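Courses > Robot Learning > Handouts > Handout 9: Demonstration data without a robot

Handout 9. Demonstration data without a robot
Birger Halvorsen, 26 November 2025

Read this together with the section on behavior cloning from Handout 7. The notation is the same: o for observation, a for action, T for a rigid transform with the target frame written first.

1. Motivation

Teleoperation gives actions in the robot's own joint space, and the price is robot time. Every hour of data occupies an arm and an operator. Hand-held grippers remove the arm from the collection step. A person carries a pair of grippers with the same finger geometry as the ones later mounted on the robot, performs the task directly, and the trajectory of each gripper is recovered afterward. The policy is trained on gripper poses and finger widths. Joint angles enter only at deployment, through the inverse kinematics of whatever arm is used.

Two quantities must be recovered per hand at each time step: the pose of the gripper in a fixed frame, and the opening between the fingers. The Greltby dataset used in Assignment 4 has both, for two hands.

2. Head view and gripper markers

The head view supplies context that a wrist view loses when the fingers close on an object. It also observes the fiducial markers on the grippers, which gives an estimate of relative pose that does not depend on visual odometry.
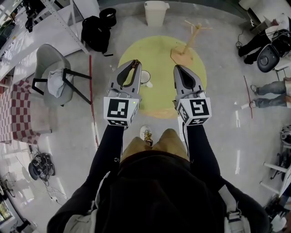
Fig. 1. Head view, mug rack task. Square markers on the boxes at the base of both grippers.

Each box carries markers on more than one face. A single planar marker seen nearly edge-on gives a poor rotation estimate, and a small marker seen head-on has the well-known two-fold pose ambiguity. With several faces at known offsets, all detected corners go into one least-squares problem and the ambiguous solution is usually rejected by its residual.

Let H be the head camera and G the gripper. For corner i with position p_i in the gripper frame and detection u_i, solve

min over T_HG of sum_i || u_i - proj(T_HG p_i) ||^2

Corners from all visible faces are included. Discard the time step if fewer than two faces are detected and the previous estimate is older than 19 ms.

3. Choice of action frame

Absolute poses in a room frame do not transfer. The table will be somewhere else at deployment. We use actions relative to the current gripper pose:

a_t = inv(T_WG(t)) T_WG(t+k)

For two hands, add the pose of the left gripper in the right gripper frame to the observation. Without this term the policy has no direct measure of the distance between the hands, and handovers suffer most.

4. Result to be reproduced

The Vidmar baseline was trained in May on 221 demonstrations for 4000 gradient steps. Relative actions outperformed absolute actions once the table was moved, and were slightly worse when it was left in place. Explain the second part in your report. The training script is in the Trinard repository under the course branch.

5. Known problems

Latency. The head and wrist streams are not hardware synchronized. Estimate the offset before training; an error of a few time steps shows up as a gripper that closes early.

Reachability. A person can step sideways and a fixed arm cannot. Filter trajectories through the inverse kinematics of the target arm and report the fraction removed.

Head motion. T_WH changes constantly during collection. Do not treat the head camera as static when converting T_HG to the room frame.

Reading for next time: the Villville notes, sections on time alignment and corner refinement.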